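Minutes
Posted in March by Akosua Sowah, Recording Secretary

Meetings | Minutes | Notices | Contact

Celtavbridge > Packing and Storage Group > Minutes > March

CELTAVBRIDGE PACKING AND STORAGE GROUP
MINUTES OF THE MARCH MEETING

Present: Rosalía Segura (Chair), Crescencio Barroso, Severino Arroyo, Akosua Sowah (Recording Secretary)

Apologies: Carmela Quintana

Place: Berkley Room, ground floor

The meeting was called to order at 10:05 a.m.

1. Minutes of the previous meeting

The minutes were approved with one correction. Under item 4, "Valcárcel shelf" should read "Valcárcel cupboard." The shelf is a separate location and was not discussed.

2. Matters arising

2.1 Mr. Arroyo confirmed that the key to the Valcárcel cupboard has been copied. One copy is held at the front desk. The other is with the Chair.

2.2 The request for a second packing table was not taken up by the facilities office. The present table will continue in use. Members asked that it be kept clear of mail and coats, which have been left there repeatedly.

2.3 Ms. Quintana's written note on damaged labels was received and is taken under item 5.

3. Clear boxes for small items

3.1 Mr. Barroso reported on the change from cardboard cartons to clear plastic boxes with hinged lids. The Group had approved a purchase of 610 boxes for the button, bead and fastener collections. Of these, 500 have been delivered. The balance is expected before the next meeting, and the supplier has been asked to confirm this in writing.

3.2 Mr. Barroso stated that the boxes are satisfactory for light items. Contents can be checked without opening the lid, and this has shortened the time spent answering requests from the reading room. He did not recommend them for anything with a sharp point, and asked that needles and pins remain in their present tins.

3.3 Mr. Arroyo raised the matter of lids. In his experience a box of this type is most often damaged when it is picked up by the open lid. He proposed that boxes be moved by the tray only, and that the lid be closed before a box leaves the table. Ms. Sowah asked whether this would apply to boxes being passed from one person to another at the same table. After discussion it was agreed that it would.

3.4 The Chair asked that boxes be opened flat on the table and never held in the hand while being filled. Mr. Barroso observed that clear trays are easily overlooked on a white surface and that small items have twice been set down beside a box instead of in it. A dark cloth under the work was suggested. Mr. Arroyo was not in favor, as lint gathers in the corners. The matter was left to the judgment of whoever is packing.

RESOLVED: That clear boxes be lifted by the tray and moved only with the lid closed.

Moved by Mr. Arroyo, seconded by Mr. Barroso. Carried.

4. Progress of packing

4.1 Ms. Sowah reported that 185 boxes have been filled, labeled and entered in the register. The remaining delivered boxes are stacked in their wrapping under the window.

4.2 It was noted that beads have been sorted by color in some boxes and by size in others. The Chair reminded members that the register is arranged by size. Boxes already sorted by color will not be redone at present, but the word "color" is to be written in the remarks column against each.

4.3 Mr. Barroso asked for guidance on mixed lots. It was agreed that a mixed lot be kept together under its original number.

5. Labels

5.1 The note from Ms. Quintana stated that paper labels had lifted at the corners on several lids, and that scraping off the old adhesive had left marks on the plastic. She recommended that the label be placed on the front edge of the tray and that no blade be used to remove it.

5.2 Samples of removable labels from Sidosis were passed around. Members found the smaller size hard to read at arm's length. The larger size was preferred, though it does not fit the front edge without folding. Mr. Arroyo will ask whether a narrow version is made.

5.3 Decision on labels deferred. Until then, pencil on a paper slip inside the box is acceptable.

6. Other business

6.1 The Chair noted that the lamp over the packing table has been left on overnight. The last person out is asked to check it.

6.2 Mr. Barroso asked that scissors borrowed from the workroom be returned. Two pairs are missing.

7. Action items

Mr. Barroso: obtain written confirmation of the outstanding delivery.
Mr. Arroyo: inquire about narrow labels; post the resolution under item 3 beside the table.
Ms. Sowah: add remarks to the register as agreed under 4.2; send these minutes to Ms. Quintana.

The next meeting will be held in the same room at 10:00 a.m., on a date to be circulated by the Chair.

The meeting was adjourned at 11:20 a.m.

Respectfully submitted,
Akosua Sowah, Recording Secretary

Attachment to item 3
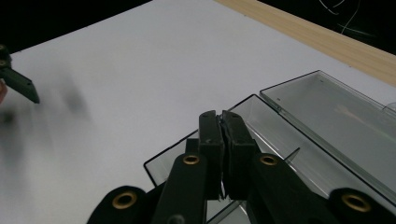 Clear plastic box with hinged lid raised, on a white table.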